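How to sort a mixed kitchen drawer

First, clear a piece of worktop next to the drawer. Pull the drawer fully out, so you can reach the back.

Lay long things side by side and leave the small ones for later. 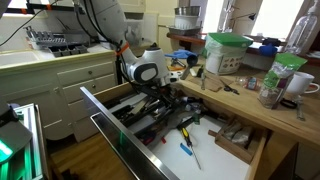
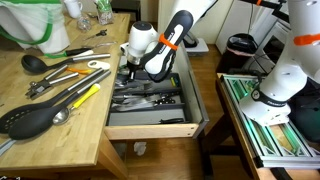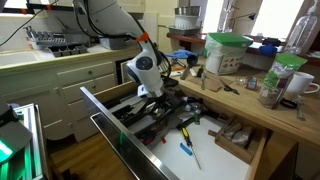
Pliers and rulers should not live with spoons. I give them a separate drawer, the lowest of my 4. Then wipe the liner and let it dry for 7 minutes. Put back first what you use every day. If you have 2 can openers, keep the one which turns easily.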